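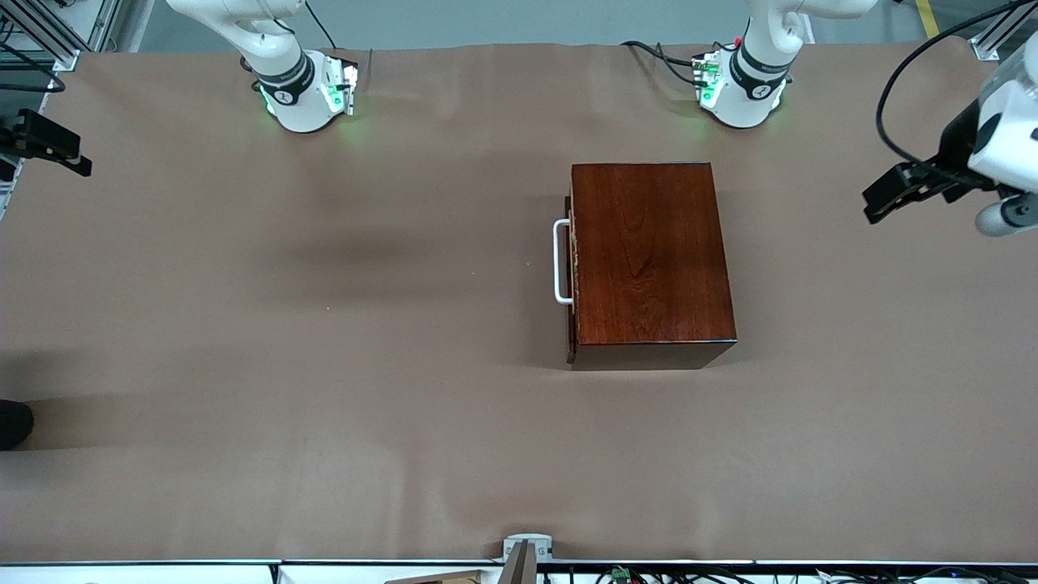

Posted by the Fener Sleep Study desk, August

Adults wanted for a trial of the Driltance pillow

The maker says this pillow ends neck pain in 5 nights. We doubt it, and we'd like people who doubt it too. You'll sleep on it for 2 weeks at home and fill in a short form each morning. If it does nothing, write that down.

You should be over 18 and wake up sore most days. Pay is $62, sent after the last form. No free pillow, and no "wellness coaching."

Sign up at the Arkach building, room 1391, before 4 p.m. Bring your own pillow so we can measure it.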